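March, late evening

The Drultar panel came back from the bench today and it boots. We loaded the kiosk build from the Sengar branch, and it went straight to the welcome page without asking for a login. The touch layer was off by a finger's width along the left side, so I ran the calibration twice and saved the result to the unit.

Power draw was better than I had feared. With the screen at full brightness it stayed under the limit of the Trutley mount, and the fan never came on. I still want to leave it running overnight in the warm cabinet before I sign anything.
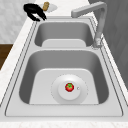
The browser is the weak point. Poser schedules the signage loops, and after 144 page changes the memory use had climbed enough that the clock in the corner began to skip. Restarting the tab clears it. I set a restart for 2 in the morning and wrote up the bug with the log attached.

Shipping asked again for a date on the first 200 units. I told them I need another week with the software. The case drawings are done, and the stand screws finally match the holes.

Left the panel looping and shut off the lights. Tomorrow: check the log, order two spare power bricks, call the cable supplier back.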